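Notes for Week 6: Picking a Gripper (and Arguing About It in the Sim)

Okay, so Tuesday's session ran long and I skipped half of what I wanted to say about finger shape. I'm putting it in writing so you have it before lab. Bring these with you, scribble on them, whatever works.

Where we left off: we had one arm, one bench, and the two grippers you'll be comparing for the rest of March. The first is the parallel one, which I keep calling the Dilto because that's what the folder is named. Two flat pads, they slide toward each other, done. The second is the Jondby, with the jointed fingers that swing out and curl back in at the tips. Same arm, same controller, same parts on the bench. The only thing you get to change is what's on the end of the wrist, so please leave the speed settings alone (I can see it in the logs when you don't!).

Why small parts are a pain

Big boxes are forgiving. If you're a little off center the pads push the box over and you never notice. Small upright parts will tip, or spin, or get wedged between a finger and whatever is sitting next to them. And on our bench there's always something sitting next to them. I set it up that way on purpose.

So before you look at any success numbers, look at the fingers. How wide do they have to open to get around the part? What do they sweep through on the way in? With the Dilto you need clear space on two sides and that's about it. With jointed fingers the knuckles stick out farther than the tips, and people forget to check the knuckles.
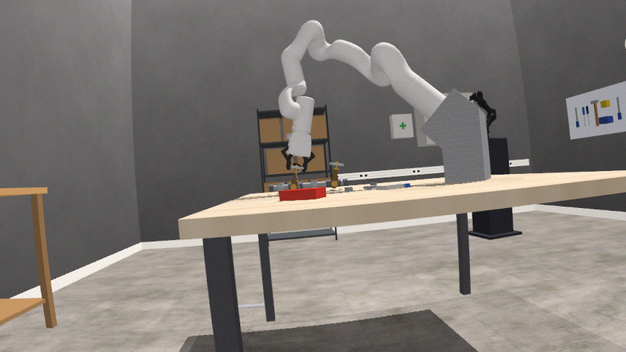

Fig. 1. Jointed fingers at the top of a small upright part, simulated bench. Note the red block right in front.

Look at how close the neighbors are in Fig. 1. A second upright part stands off to the right with a flat bar across its top, and there's a low row of cylindrical hardware behind the block. Now imagine turning the wrist. Which way would you turn it, and what would a knuckle meet first? Sketch it from above before you run anything. A bad sketch is fine, mine are terrible.

Last year's runs

Zineb Shawky's group did 50 tries per gripper on a layout a lot like ours. The jointed one dropped or missed the part 13 times and the parallel one 18. Most of you will want to stop there and write "jointed is better." Please don't. That gap is small enough that I'd want more runs before I bet lunch on it, and when Zineb sorted her misses by cause, the two lists looked very different. The parallel misses were mostly the part slipping out on the lift. The jointed misses were mostly bumps on the way down, before the fingers had closed on anything.

Those are two separate problems with two separate fixes. Slipping is about the pads and how hard you squeeze. Bumping is about your approach path, and you can fix a lot of it by coming straight down and opening the fingers only as far as you need.

A word on the sim

Rachid Shehata asked me whether any of this carries over to the real arm. Some of it does. Reach and clearance carry over pretty well if your models are the right size. Friction is where I get nervous — the sim will happily hold on to things that a real finger would drop. Treat a clean grip in the sim as permission to try it for real, and write down the friction value you used.

For lab

Pick one part and stick with it. Run both grippers from the same start pose. Log every miss with a cause, even if the cause is "no idea." Save your files in the Clovirora folder under your own name, and read the Abdelaziz handout on approach angles first, at least through the section on wrist rotation. We meet in room 104.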